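Cuaderno del taller — mano derecha, diciembre

Tiempo de lectura: 5 minutos

Entrada 53. Retomo donde lo dejamos: la mano ya está montada en la muñeca con la placa adaptadora nueva y hoy tocaba cerrar la lista de agarres de mesa. Elżbieta Wilczyńska dejó anotado en la entrada anterior que el índice llegaba tarde al cierre con objetos finos. Lo confirmo. Con cilindros gruesos no se nota, pero con un rotulador los otros dedos ya han parado y el índice todavía sigue bajando.

Arranque a las 9:40. Calibración de cero con la mano abierta, palma libre, sin tocar la mesa. Tres pasadas. En la primera el pulgar dio un cero distinto a las otras dos, así que descarté esa y promedié las restantes. Conviene mirar si el tope mecánico del pulgar tiene algo de holgura; el tornillo de apriete es de los que venían en la bolsa de Gruveck y no me fío del fijador que lleva.

Cambios respecto a la última configuración:

- Límite de corriente por dedo: 200 mA en la fase de aproximación. Antes no había límite separado y usaba el general.
- Velocidad de cierre reducida a la mitad en el último tramo.
- Filtro de posición: quitado el que puse en verano. Metía retardo y sospecho que era parte del problema del índice.
- Cable de la cámara de muñeca pasado por fuera de la guía. Provisional. Si alguien gira la muñeca hasta el tope, que vaya despacio y mirando el cable.

Con el filtro quitado la lectura es más ruidosa, pero el índice llega antes. Queda un retraso pequeño que ya no parece de software. El tendón de ese dedo se cambió hace poco y puede que aún esté cediendo. Lo tensaré un cuarto de vuelta y repetiré la serie antes de tocar nada más.

Lo siguiente fue la postura de espera, dedos extendidos y pulgar separado, que es desde donde salen todos los agarres de la serie. 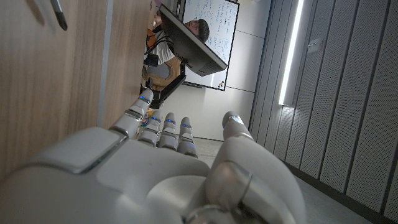 El problema de esa postura es que el controlador la daba por alcanzada con demasiado margen. El código aceptaba cualquier valor dentro de la tolerancia general y el siguiente movimiento empezaba antes de tiempo. He puesto una tolerancia propia para la espera, más estrecha, y un tiempo mínimo de reposo. Ahora tarda algo más entre ensayos, pero las curvas de cierre se pueden superponer y comparar, cosa que antes no salía.

Apunte para quien use el script de Duda: el parámetro «reposo» está en milisegundos y el de «pausa» en segundos. Perdí media mañana con eso. Lo he dejado comentado en el fichero, pero no he cambiado las unidades para no romper las rutinas del otro brazo.

La codificación de posición del pulgar sigue siendo rara. Abierto del todo marca 1809 y al cerrarlo contra la palma sube hasta 1986. Es un recorrido muy corto para lo que se mueve de verdad la articulación. O el imán está descentrado o estamos leyendo el eje que no toca. Elżbieta cree que es el imán. Yo empezaría por el eje, que se comprueba sin desmontar nada. Pendiente.

Por la tarde, objetos sobre la mesa. La idea era mezclar cosas que ruedan, cosas con canto y cosas con mango, sin ordenarlas demasiado, para ver si el agarre aguanta cuando el objeto no está puesto como le conviene a la mano. Empecé por el rotulador porque es el que más fallos había dado.

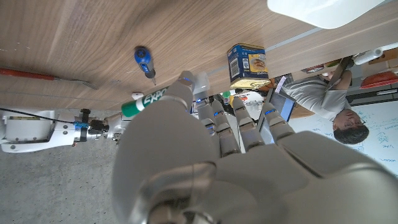
Dedo apoyado en el rotulador verde, con el destornillador y la caja azul sobre la mesa.

Notas de la serie del rotulador:

- Si el primer contacto es con la yema, el rotulador se queda quieto y el resto de dedos puede cerrar.
- Si el contacto es con el lateral del dedo, rueda. Con el límite de corriente nuevo rueda menos, pero rueda.
- Acercarse en diagonal al eje del rotulador funciona mejor que en perpendicular. No lo esperaba. Hay que repetirlo con otro objeto del mismo diámetro antes de darlo por bueno.
- El pulgar entra tarde. Con el recorrido tan corto que lee el sensor, el controlador cree que ya está colocado cuando le falta un trozo.

El destornillador dio menos guerra de lo que pensaba. El mango tiene volumen suficiente y los dedos lo encuentran sin buscar. Lo malo es el peso: si se agarra lejos del centro, gira dentro de la mano y acaba apuntando hacia abajo. Probé a subir la corriente en la fase de sujeción y mejora, pero el motor del dedo medio se calienta y no quiero dejarlo así en una rutina larga.

Con la caja de comida, agarre lateral. La primera vez cerré con los valores del destornillador y el cartón se hundió por una cara. Con los valores del rotulador se sostiene bien. Habrá que guardar un perfil aparte para cartón. De momento se llama «caja_blanda» y está en la carpeta de perfiles de Gevberg, mal puesto, ya lo moveré.

El segundo brazo no entró en la serie. Sigue con la rutina de presentar objetos a medio escribir y prefiero no sincronizar los dos hasta que la mano repita bien por su cuenta.

Sobre la placa adaptadora: la mecanizamos en el taller de Zillimwood y los agujeros casan, aunque uno de los cuatro entra forzado. Lo repasé con la lima. Si se vuelve a desmontar, marcad la orientación con rotulador antes de soltarla, que girada también encaja y luego la palma queda desviada.

Pendiente para la próxima entrada:

- Tensar el tendón del índice y repetir los ensayos con el mismo límite de corriente.
- Comprobar qué eje lee el sensor del pulgar.
- Fijar el cable de la cámara como toca.
- Cambiar el tornillo del tope.
- Medir la temperatura del dedo medio con sujeción sostenida.

Apagado a las 18:15. Los registros están en la carpeta de diciembre, con el mismo nombre que la entrada. La primera pasada de calibración también está guardada, por si alguien quiere mirar lo del pulgar.

Entradas recientes
Cambio de tendón en el índice
Placa adaptadora: medidas y tolerancias
Unidades en el script de Duda
Rutina de presentación con el segundo brazo (borrador)
Inventario de tornillería Gruveck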